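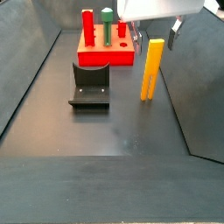
Perguntas frequentes sobre as demonstrações no posto Garkgate

Esta página reúne as perguntas que recebemos com mais frequência de quem vem ensinar tarefas ao robô. Se a sua dúvida não está na lista, escreva para Ermanno Parisi, que responde normalmente durante a manhã.

Preciso de saber programar?
Não. A pessoa mostra o movimento e o sistema grava as posições do braço e o estado da garra. Pedimos somente que faça antes o treino de entrada, no qual se repete a mesma tarefa simples até o movimento ficar calmo.

Qual é a diferença entre guiar à mão e guiar à distância?
Quando se guia à mão, segura-se o braço pelo punho e leva-se a garra até à peça. Quando se guia à distância, usa-se o comando Radwan e o braço repete os gestos do operador. O primeiro modo é mais fácil de aprender. O segundo é o que preferimos para as tarefas de encaixe, porque a mão da pessoa não tapa a vista da câmara.

Com que peças se trabalha?
O conjunto atual tem um bloco vermelho com pinos de alturas e formas diferentes, entre eles um verde com a cabeça mais larga, uma peça amarela com fenda, de pé, e um suporte preto com base aparafusada. O bloco tem também um furo redondo livre. As tarefas são descritas na folha de cada sessão, e é favor não inventar outras.

Quantas demonstrações são necessárias?
Para cada tarefa pedimos 164 demonstrações válidas, divididas entre vários operadores. No conjunto Skaltano temos neste momento 1286 gravações aceites. Para a tarefa da peça amarela faltam ainda 119, e quem tiver disponibilidade em agosto pode inscrever-se já.

Errei a meio do movimento. Devo parar?
Depende do erro. Se a garra passou ao lado da peça, corrija com calma e continue, pois estas correções são úteis para o treino. Se uma peça caiu ou saiu do recinto, termine a gravação, marque-a como «falhada» e volte a colocar tudo na posição inicial.

As peças têm de estar sempre no mesmo lugar?
O bloco pode mudar um pouco de posição entre uma gravação e a outra, conforme indicado na folha. As outras peças devem ficar dentro do recinto cinzento, com espaço suficiente para os dedos da garra. Não as encoste às paredes inclinadas.

A que velocidade devo mover o braço?
Devagar, mas sem pausas longas. Uma paragem de vários segundos antes de fechar a garra é aprendida pelo robô como parte da tarefa, e depois é trabalhoso retirá-la.

O comando deixou de responder. O que faço?
Largue o comando, carregue no botão de paragem e espere pela luz verde no painel. Se a luz não acender, não tente mover o braço à força e avise o responsável do turno.

Posso utilizar as gravações no meu próprio trabalho?
Sim, as gravações aceites podem ser pedidas através do portal Rirkley. Cada pedido permite descarregar até 500 gravações. Pedimos que indique a versão do conjunto, dado que as tarefas mais antigas foram gravadas com outra garra.

Onde vejo se as minhas demonstrações foram aceites?
No mesmo portal, na página do operador. A revisão é feita por uma pessoa e pode demorar alguns dias.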